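Second Lives on the Bench

Old office computers come to Ellermont by the pallet. Pascal Le Goff takes them in at Hamel, a repair shop with four benches and a loading door that sticks in wet weather. The shop handled 700 machines last year and sold most of them on to schools and small firms.

Le Goff starts with the processor. Old thermal paste tells him how a computer was looked after, and he wants it off before anything else is decided.

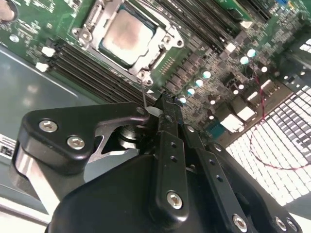
Inside the case

Workstations take longer than servers. There are more cables, and the fan leads are easy to pinch when the drive cage goes back in. He allows 60 minutes for each one.

"People want to start pulling parts," he says. "I want them to look at where the wires go first."

The clock battery is cheap and gets replaced as a matter of course. Boards that pass go to a buyer in Gasness – the rest are sorted for metal.
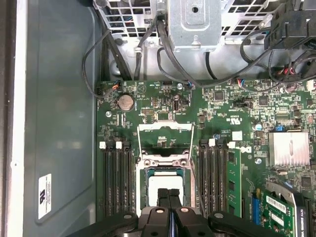

A workstation board in its case, with the coin-cell battery and fan leads in place.

Cases get less attention than boards, though Le Goff thinks they sell the machine. A customer at Brasetti once sent back a whole order over scratched lids.
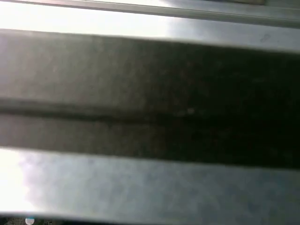

Cleaning is the last job of the day at Hamel, and on Wednesday it runs past six. Le Goff works with a dry cloth first and a damp one after. Pale flecks show up badly on dark gray surfaces, and a smudge on bright metal can hide in the glare until someone tilts a lamp. Grooves get a soft brush. The next pallet is due in May, and he has already cleared the shelf by the door.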